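The pad is the product

Most reviews of hand-held grippers for data collection spend their space on the camera mount, the tracking and the software. I think this is the wrong order. After four months with the Lokano kit, my position is that a gripper of this class should be judged first on its contact pads and on how the vendor sells them.

The kit itself is sound. Two fingers, parallel travel, a trigger with a short and repeatable pull. The finger arms are stiff enough that I stopped checking them for flex after the first week. Setup took one afternoon, most of it spent on cables. On these points I have no complaint, and Lokano support answered both of my mount questions the same day.

The pads are another matter. They are sold in matched pairs under one part number, with a recommended service interval of 2343 cycles. Our first pair came nowhere near it. Urszula Makowska, who keeps our maintenance log, recorded the first lifted edge at cycle 419, during ordinary tabletop work: picking up flat items, setting them down, sliding them a short way before the grasp. We ran on with that pair to see how the wear would progress.
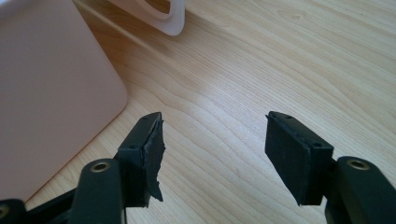

Facing on the left pad torn and peeling along its edge. The right pad face is still smooth.

The wear is uneven between the fingers, and I consider this the main finding. One facing is ragged down to its lower inner corner and the other could go back to work. A service interval written for a pair assumes that both sides age together. Ours did not. Warrick Hoani suggested that our operators approach flat objects from the same side every time, so that one finger does the scraping and the other only closes. I find that plausible, but I have not tested it with a left-handed operator.

The effect on the data matters more than the price of the part. A loose flap changes the contact area from one grasp to the next. It can fold under an object or catch on the table, and a policy trained on those recordings has no way to know that the rubber was different last month. I would discard any session recorded on a pad in that state. We did discard ours, and it cost more operator time than a full drawer of spares.

Lokano's answer is a subscription that ships new pairs on a schedule. I don't recommend it. A calendar does not measure wear, and a pair is the wrong unit of sale. Grindia sells single pads for its own gripper, left or right, with the facing available separately from the block. Its trigger is worse and its documentation is thin, but on this point its parts list is better thought out.

Three changes would fix most of this. Sell the pads singly. State the interval for sliding contact as well as for clean vertical grasps - the two are different loads. Print a wear limit in the manual, with a drawing, so that an operator can reject a pad without asking an engineer.

Until then, buyers should inspect both pads before each session and log left and right in separate columns. Order two spare pairs with the kit. I would still buy the Lokano over the Grindia, by a smaller margin than I expected in May.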